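Jonalyn Buenaventura keeps the equipment budget for Wesis in a spreadsheet with a tab called "Regrets." It's the longest tab. When we spoke she was on her second coffee and her third draft of next year's plan, due 03/12/2021, and she had already moved one item from "Essential" to "Nice, but."

Wesis is a small outfit that tests robot handling of household goods for companies that would prefer to find out before their customers do. Its main expense, she says, is everything that isn't a robot.

"People budget for arms. They walk in with a quote for two arms and a big smile, and I ask what goes on the fingers. Silence." The pads, in her experience, are where the small money leaks out. A thick white sheet is her usual test for a new set, and she doesn't sign for a batch until she has watched a pinch up close.

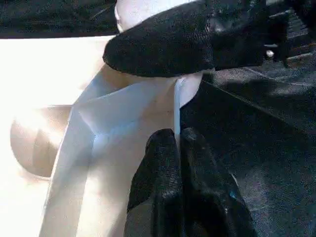
What should a first-time buyer set aside for spare finger pads? She starts with 400 dollars a year for each gripper, and tells them to leave it alone when the arm quote goes over.

That figure came out of an argument with Abenezer Tamiru, who runs the test floor and wanted more. "I asked for a drawer full," Tamiru says. "She asked me which drawer. We didn't have a spare drawer, so that became a line in the budget too."

Their suppliers get a mixed review. Fasadis ships fast and invoices faster. Pitotmont is cheaper, with a lead time of 30 days that Buenaventura describes as "a mood." She splits the order between them and keeps a note of who was late, mostly for her own enjoyment.

Then there are the things the robots handle. Furniture was added to the plan in May, and Tamiru argued for ordinary chairs over purpose-built test pieces. A chair, he points out, has legs, a seat and plenty of awkward places to grab, and any store will sell you another one. The quote for a custom test frame was 300 dollars. "For 300 dollars I can buy chairs until I'm sick of chairs," Buenaventura says – and adds that she is, in fact, sick of chairs.

Black plastic sheeting has its own line as well. She tried to fold it into "Miscellaneous" and was overruled. "It wrinkles, it shines, it gets everywhere. Abenezer loves it. I've stopped asking."
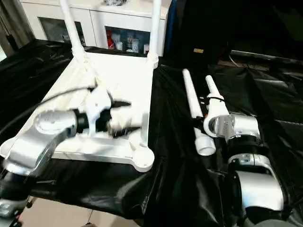

Two arms or one?

Buenaventura's advice is to price the second arm on the first day, even if you don't buy it until later. Mounts, cables and floor space all change when there are two, and she has paid for the same cable run twice.

"Put it in the plan with a zero next to it," she says. "Then when someone asks for it, you can look like you saw it coming."

Tamiru would like it noted that he did see it coming. He has the email.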